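Section 4: Preparing the bench and the loose items

4.1 About this section

This section covers the work surface, the play food set and the small printed parts used in the Stakora tabletop sorting activity. It assumes that the bench has already been assembled and levelled as described in Section 3. Fitting and wiring are not covered here; see Sections 6 and 7.

Allow 40 minutes for a first set-up. A bench that has been used before and only needs to be reset takes much less.

4.2 What you need

Workbench with a light wooden top
Bowl for the toy vegetables
Toy vegetables, one set
Printed ring, with screws
Soft cloths, two
Mild washing-up liquid
Food-safe mineral oil (new or dry tops only)
Sandpaper, grade 240 or finer
Pencil and steel rule, 300 mm
Low-tack paper tape
Small screwdriver to suit the ring screws
Bench record sheet (back of this manual)

Note: Items supplied by Putent and items supplied by Negash are packed separately. Check both packing lists before reporting anything missing.

4.3 Cleaning the bench top

1. Clear the top completely. Put screws and other small parts in a lidded tub.

2. Brush off dust and plastic trimmings with a dry cloth, working along the grain. Do not blow the trimmings off with compressed air.

3. Mix a few drops of washing-up liquid in warm water. Wring the cloth out well and wipe the top from the back edge to the front.

4. Wipe again with clean water, then dry straight away with the second cloth.

5. Leave the surface to stand for 40 minutes before placing anything on it.

Caution: Do not flood the surface. Water that gets into the joints between the wooden strips will lift the grain and may open the joints over time.

Caution: Do not use bleach, cream cleaner or scouring pads.

4.4 Scuffs and marks

Light scuffs do not affect use and may be left. Treat a mark only if it can be felt with a fingertip or if it catches on the underside of a part when the part is slid across it.

1. Wrap the sandpaper round a flat block.

2. Rub along the grain with light, even strokes. Do not work in circles.

3. Remove the dust with a dry cloth and feel the area again. Repeat if needed, but stop as soon as the edge of the mark is gone.

4. If the sanded patch is paler than the rest, apply a thin coat of mineral oil, leave it for the time given on the bottle, and wipe off all surplus.

Note: Oil the whole top once a year. July is suitable at most sites, as the room can be aired overnight. Keep the bench out of use until the top no longer leaves a trace on a clean sheet of paper.

Caution: Oily cloths can heat up and catch fire if left in a heap. Lay them flat outdoors to dry before throwing them away.

4.5 Marking out

The positions of the bowl and the ring are set by eye at some sites and by measurement at others. Measurement is preferred. It allows the bench to be reset by a different person without a visible change in layout.

1. Find the middle of the front edge and make a light pencil mark on the edge itself, not on the top.

2. From this mark, measure 300 mm to the left. This is the centre line for the bowl.

3. Put a short strip of paper tape on each side of the bowl position. Two strips are enough. A full circle of tape collects dirt and is slow to replace.

4. Do not tape the ring position. The ring is meant to be moved and its starting place is given on the activity card.

5. Write the distances used on the bench record sheet.

If the room has strong side light, check the layout at the time of day when it will be used. On a pale top, low sun late in the afternoon can produce long shadows from the bowl wall. Close the blinds or turn the bench.

4.6 Placing the bowl and the ring

The bowl is cardboard, with a printed label on the outer wall. Treat it as a dry item at all times.

1. Inspect the rim. A rim that has been crushed or has split should not be used, as the toy vegetables will snag on it.

2. Stand the bowl between the tape strips with the label towards the front of the bench.

3. Press down gently on opposite sides of the rim. The bowl should not rock. If it does, check for grit under the base.

4. Lay the ring flat on the bench, clear of the bowl. The large hole must be fully open, with no strings or loose plastic left from printing.

5. Fit screws only where the activity card shows them. Turn each screw until the head meets the face of the ring, then stop.

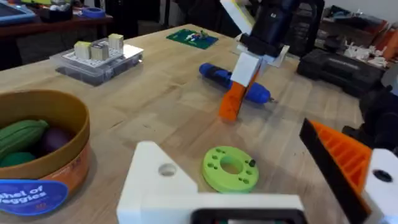 Figure 4.1 Bench top in use, with vegetable bowl (left) and lime-green ring.

Caution: Do not overtighten the ring screws. Printed plastic strips easily, and a stripped hole cannot be repaired on site. Fit a replacement ring.

Note: The small holes in the ring are arranged in pairs. Holes without a screw may be left open.

4.7 Loading the vegetables

The contents of the bowl should be loaded in the same order each time. Items dropped in at random tend to wedge against the wall, and the larger pieces then hide the smaller ones.

1. Place the small, rounded green vegetable first, close to the front wall of the bowl.

2. Place the aubergine on the right-hand side, resting against the wall.

3. Lay the long green vegetable across the top.

4. Tap the side of the bowl once with a finger. If anything shifts, lift it out and load it again. Do not push the pieces down to make them stay.

5. Look at the bowl from the front of the bench and check that a part of each piece can be seen over the rim or from slightly above it.

Note: Older Stakora activity cards call the long green piece a cucumber. Cards from the second printing call it a courgette. The same piece is meant.

Warning: The toy vegetables are not food. Keep them away from food preparation areas and from children under three.

4.8 Cleaning the vegetables and the ring

1. Wipe each piece with a damp cloth after use. Pay attention to the grooves on ribbed pieces, where dust settles.

2. Dry with a soft cloth. Do not leave pieces on a radiator or a window sill.

3. Wipe the ring on both faces. Use a dry cotton bud for the small holes.

4. Do not return anything to the bowl until it is fully dry. A damp piece will soften the cardboard from the inside – the damage normally shows first at the base.

The bowl itself must not be washed. Brush it out with a dry cloth. If the label begins to lift at a corner, fix it with a very small amount of paper glue and hold for one minute.

4.9 Resetting between sessions

1. Return all pieces to the bowl in the order given in 4.7.

2. Return the ring to its starting place and check that each screw is still seated.

3. Wipe the bench top with a dry cloth.

4. Check the tape strips. Replace any that have curled.

5. Initial the bench record sheet.

After every 8 sessions, empty the bowl and carry out the full clean in 4.3 and 4.8. Replace the cardboard bowl after 40 sessions even if it appears sound. Spare bowls are sold flat-wrapped by Negash under order code 256.

4.10 Storage

Store the bench under a clean cotton sheet. Plastic sheeting holds moisture against the wood and should not be used.

Keep the ring flat. Rings stored on edge or hung on a hook may warp, particularly in a warm cupboard, and a warped ring will rock on the bench. To check, lay the ring on a sheet of glass and press round the edge.

Store the bowl the right way up with nothing stacked inside it except the vegetables. Do not store it beneath other boxes.

4.11 Faults and remedies

Bowl rocks on the bench
Grit under base, or base softened by damp. Clean the top. If the base is soft, replace the bowl.

Bowl slides when touched
Surplus oil on the top. Wipe with a dry cloth, then repeat 4.3, steps 3 to 5.

Vegetables roll out when one is lifted
Loaded in the wrong order. Empty the bowl and repeat 4.7.

Ring does not lie flat
Warped, or a screw is standing proud on the underside. Remove the screws and test again. Replace the ring if it still rocks.

Screw turns without gripping
Hole stripped. Replace the ring. Do not use glue in the hole.

Pale patches on the bench top
Uneven oiling or over-sanding. Oil the whole top, not only the patch.

Tape leaves a residue
Tape left down too long, or wrong type used. Rub with a cloth and a little mineral oil, then clean as in 4.3.

4.12 Record keeping

Keep the bench record sheet with the bench. It should show the distances used in 4.5, the date of the last oiling, the number of sessions since the bowl was replaced, and any part that has been changed.

Completed sheets from the Wotville site should be passed to Gintarė Mockus. Other sites should keep their own sheets until the yearly check and send them with the parts order.

Continue to Section 5, Lighting and background.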